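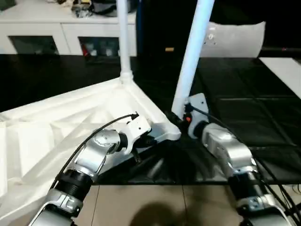 Putting poles into a plastic base without swearing

Quick one, kettle's on. Bought a Plikport stand for the back room, white plastic base, white poles, instructions the size of a bus ticket. Same sort of thing as a clothes airer or a parasol foot, so most of this will do for those too.

Clear the floor first. Base flat down, ribs up. Dark floor is handy, white bits show up and you don't kneel on them.

One pole at a time. Get the first properly upright in its collar before you touch the next. Push down, small twist, stop when it stops. No mallet!!

Second pole goes in on a lean. Tip it, find the edge of the socket, then bring it up straight. Hold it low down, near the joint. Holding it at the top just makes it wander about.

Keep your other hand on the corner of the base or the whole lot skates accross the room.

Stiff fit? Wipe of washing up liquid round the end of the pole. Dry cloth after. Precious Adams swears by candle wax, haven't tried it.

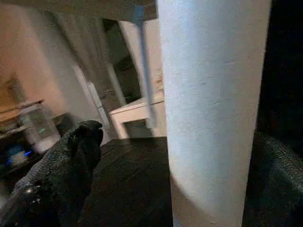
Look at the end before it goes in. Any burr or nick, take it off with fine sandpaper, 300 grit if you've got it, couple of turns. Same goes for cardboard tubes if you're using them for wrapping paper or fabric, a squashed end never sits right.

Scuffs on white plastic: bicarb paste, soft cloth, rinse. Not the green scourer, I did that in April and its still dull.

Wobbles after 20 minutes of standing? Take both out and start again, dont pack it with tape.

Spare caps and the little key thing in an envelope, taped under the base. You will want them.

Nokuthula Mkhize asked about heavy coats on hers. Hang them both sides, evenly, and check the joints now and then.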